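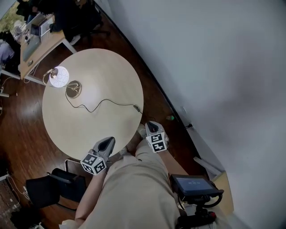 Estimating the running cost of household lighting

Contents
Before you start
Step 1: List the fittings
Step 2: Find the wattage
Step 3: Estimate the hours
Step 4: Calculate energy
Step 5: Apply the tariff
Standby loads
Checking the result
Revision notes

Before you start

The procedure below gives an annual energy and cost figure for the plug-in and fixed lighting in a flat or small house. It needs a notebook or spreadsheet, a recent electricity bill and one evening of walking from room to room. A plug-in energy meter is useful for lamps with a cord but is not required.

The method does not cover outdoor floodlights on a separate controlled circuit, or solar garden lights. Do not open a switchboard, a ceiling fitting or a hard-wired transformer to get a reading. That is licensed work.

Step 1: List the fittings

Write one line per light source, with the room name first. A three-globe pendant is three lines if the globes differ and one line with a quantity if they are the same. Include rangehood lights, the fridge if you want to be thorough, mirror cabinets and anything stuck under a kitchen shelf. Wardrobes and the laundry are the usual omissions.

Use these columns: room, fitting, quantity, watts, hours per day, notes.

Step 2: Find the wattage

The rated power is printed on the base or collar of most globes. Turn the light off and let the globe cool before removing it. Record the actual watts. The packaging often carries a larger "equivalent" figure, meaning the incandescent globe that gave similar light, and this must not be used.

For lamps with an integrated LED the rating is normally on a label under the base or on the plug pack. If the label gives only volts and amps, multiply them:

watts = volts x amps

On a plug pack, use the output values for a first estimate. The input current on these labels is a maximum and will overstate consumption, sometimes by a wide margin. Where the lamp has a dimmer, record the full rated power and write "dimmed" in the notes column. LED power falls more or less in proportion to brightness, but the relationship varies between drivers, so a measured value is better than a guessed one.

Step 3: Estimate the hours

Daily use should be an average over the whole year. Lighting hours in Hobart in June bear little resemblance to those in December. Two approaches work:

(a) Record one week in winter and one in summer, then take the mean.
(b) Record one week in May and accept the error.

Approach (b) slightly overstates the annual total in the southern states. Evelien Prins used it for the Cliltow flats and the worked figures in this guide follow her sheet.

Step 4: Calculate energy

For each line:

kWh per year = quantity x watts x hours per day x 365 / 1000

Worked line from the Cliltow sheet, living room downlights. The combined load is 96 W and the average use is 3 hours per day.

96 x 3 x 365 / 1000 = 105.12 kWh per year

Keep the decimals until the end and round the total only. Add all lines to get the lighting subtotal.

Step 5: Apply the tariff

Take the usage rate from the bill in cents per kWh, including GST. Leave out the daily supply charge, as it is payable whether the lights are on or not. Multiply the subtotal by the rate and divide by 100 for dollars.

On a time-of-use tariff, most lighting falls in the evening peak. Apply the peak rate to living areas and kitchen, and the off-peak or shoulder rate to anything left on overnight. If the home has rooftop solar, do not deduct it here – very little lighting coincides with generation.

Standby loads

A switch on the cord of a lamp usually disconnects everything downstream of it. A touch control in the lamp body does not, and neither does a smart globe turned off by app. These draw a small current all day. Enter them on a second line with 24 hours less the lit hours.

Some meters cannot resolve a load this small. The older Gromex unit reads zero below its threshold, and the Wouters reads in whole watts. In that case use the standby figure from the data sheet.

Checking the result

Compare the lighting subtotal with annual consumption on the bill. The Cliltow household used 2,118 kWh over the year, so the downlights alone account for 5 per cent of it. If your total for lighting comes out above a quarter of the bill, look first for an equivalent wattage entered in place of a real one, then for a quantity counted twice.

Revision notes

Tariff section reworded. Spreadsheet template moved to the Warnen downloads page – the old link no longer works.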